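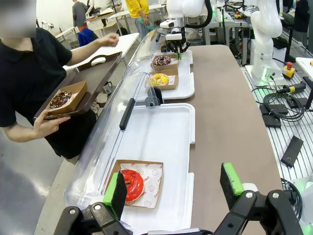 Red glaze at the front, sprinkles further down the counter.

Sat 1 February

Quick one, I've got to be out of the house in half an hour. Doughnut counter update for those who keep asking.

Spent most of the day down at Lerico with both arms set up and the clear covers on. Purkia (the serving program, still called Purkia, still can't remember why) now does the whole order from start to end. Lift the cover, pick the box, out to the person holding the tray. On a good run. More on the bad runs in a minute.

The big change since last time is the fingertips. Before Christmas I was using hard plastic tips I'd printed at home, and they were rubbish on cardboard. Either they slid off or they crushed it, no middle. So now foam pads. Bright green, that's all the shop had. Cut with a craft knife, stuck on with double sided tape, and they're miles better. The foam gives a bit and the cardboard stays where you put it. They do get sticky. Icing gets on everything, I found some on the laptop and some in my coat.

Change two is where we grab. I started out trying to hold the box round the middle, like you would with your hand. Bad idea. The fingers have to go wide, there isn't the room under the cover, and if you're a bit out you've got a thumb in the icing so to speak. So now we go for a flap. One flap, pinch, lift. The box tips a little as it comes up and the paper liner is what stops the doughnut sliding. Mostly.

Covers are still the worst bit. The handle is fine, the arm finds the handle. It's the swing. The hinge wants a nice round path and my path was a set of straight lines pretending to be round, so halfway up it would tug and the whole case would shuffle along the table. I put more points in. Then more. 74 now for one lid, which is silly, and it's slow, but the case stays put. Might put rubber feet under it as well and take half the points back out.

Also we point at things now! You point at the doughnut you want and the arm is meant to go for that one. Works well when the doughnuts are far apart. When they're next to each other it's a bit of a guess and I wouldn't bet my lunch on it.

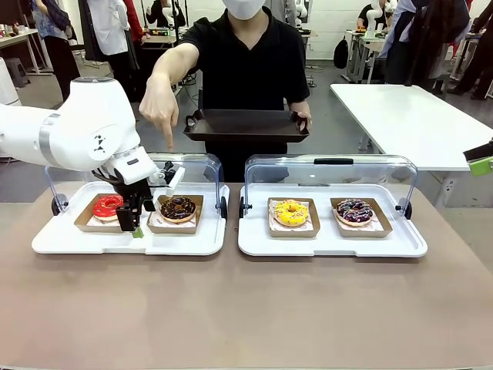
One reader wrote in under the last post to say that pointing was a daft way to order and I should just put four buttons on the counter and be done, as any cafe would. Same reader also reckoned the arm ought to move the case closer to the customer and let them help themselves, which, fair, would have saved me since June.

I did think about buttons. But the flavours move about. Someone fills the trays in whatever order they like and then button one is chocolate in the morning and lemon after lunch. Pointing goes with where the thing is. I'll keep at it for a bit longer and if it's still guessing by the spring then fine, buttons, you win.

Bad runs then. We had one doughnut on the floor (swept up, not eaten). One box where the flap tore, my fault, closing force set too high after lunch. And a lot of runs where the arm just stopped over the tray and did nothing at all. That was a timeout. I'd set it to 300 milliseconds while testing at home, where the network is quick, and in the workshop with everbody on the wifi it kept tripping. Put a cable in. Gone. Should of done that first.

Had someone standing next to the yellow box with the red button the whole time, before anyone asks. If you're building one of these at home do the same, and keep your fingers out of the lid. 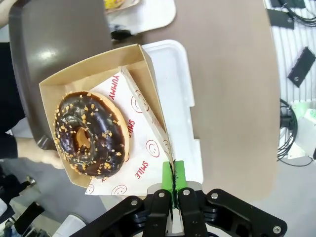

The chocolate and nut one, pads on the flap.

To do, in no order:

Rubber feet for the cases.
New pads, thicker, and cut a spare set before I need them.
Slow the lift down for the first bit, then let it speed up.
Work out why the log says 1,141 picks when I know full well I haven't done that many. Think it adds one every time I restart.
Wipe the trays. Properly, warm water, not a sleeve.

Will put the lid path up for download when I've tidied it, it's a mess of a file at the moment and the names in it are rude. Comments are open, I'll get to them tomorow night.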